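Chapter 7
What Does Tidiness Buy?

Household advice is older than most of the goods it tells us to put away, and it has rarely been asked to prove itself. A claim gets printed, then reprinted, and after a generation it is treated as something everyone knows. This chapter looks at one such claim: that a household which sorts and stores its belongings wastes less money than one which does not.

It sounds reasonable. If you can find the batteries, you won't buy more batteries. But a claim can sound reasonable and still rest on very little, and students of consumer behavior should be slow to accept it, especially when the people repeating it have shelves to sell.

Consider the Rumby survey, which you will meet again in the exercises. Its authors mailed a questionnaire to 3331 households and got 1563 back. Those who called themselves "organized" reported fewer repeat purchases. The authors concluded that storage saves money. Joanne Bickerstaff, reviewing the survey, raised a plain objection: people who think of themselves as organized may also be people who don't like to admit they bought the same thing twice. Nothing in the survey was checked against a receipt. And more than half the households never answered at all. Were they too busy? Too messy to find the form? We have no idea, and neither did the authors.
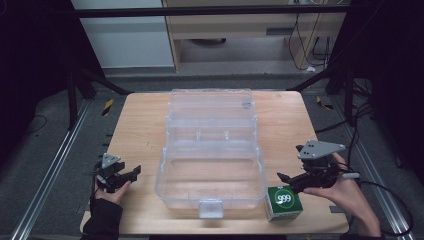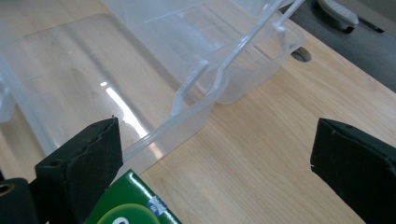 Figure 7.1. Clear storage box with hinged lid (first picture); green cardboard box on a wooden tabletop (second picture).

A second line of evidence is supposed to be stronger. The Bolorside study followed 228 families and did look at receipts. Spending on duplicates fell in the first weeks after each family cleared out its closets. By December, when the study ended, the difference was too small to mean much. The published summary mentions the fall and leaves out December. You will find this pattern often enough that it is worth learning to look for the last row of a table before you read the first.

There is also the cost of the containers, which both studies ignored. A family that spends money on bins, labels and drawer inserts in order to stop spending money on batteries has to save a good many batteries to break even. Amber Penrose tried the sum for the Bolorside families and found that most of them had not done so.

None of this shows that tidiness is useless. People may like an orderly closet for its own sake, and that is a perfectly good reason to have one. It is a different claim, though, and it calls for different evidence. Section 7.1 begins with how "waste" was defined in each study, and why the two definitions cannot be compared.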